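3.2 Equipment selection and budget

The capital budget for the manipulation cell was fixed in January, before any tasks had been chosen, and this shaped most of the decisions reported in this section. Three suppliers were asked to quote: Astalham, Goicoechea and Platia. Each was given the same requirement, namely two arms with parallel-jaw grippers, a camera at each wrist, and enough reach to share the centre of a table.

Lead time separated the quotes more clearly than price did. Goicoechea offered delivery in 11 weeks and Platia in five. Astalham could not commit to a date and was dropped. We ordered from Platia and put the difference toward spare fingers and cables, budgeted at $1,000 per arm for the first year. Ye-ji Geum kept the purchase ledger, and all costs given here are taken from it.

Small consumer packaging was used as the planning case. It is cheap to replace, and the lids and sleeves call for a firm grip close to fragile contents. Figure 4 shows work with a phone and a box on the bench. Items of this kind were bought under a separate consumables line so that damage to them would not draw on the capital budget.

Two costs were underestimated. The first was cabling — the arms' own leads were included, but longer runs and strain relief were not. The second was operator time. Drimau, the scheduling tool used by the group, logged 81 hours of set-up before the first usable session, and none of this had been costed. Labs planning a similar purchase should enter set-up labour as its own line and centre the estimate on the two-arm configuration, as calibrating the arms separately did not remove the need to calibrate them together.
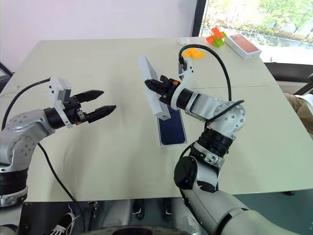 Figure 4. Two-arm cell in use, with the right gripper holding a white box above a smartphone.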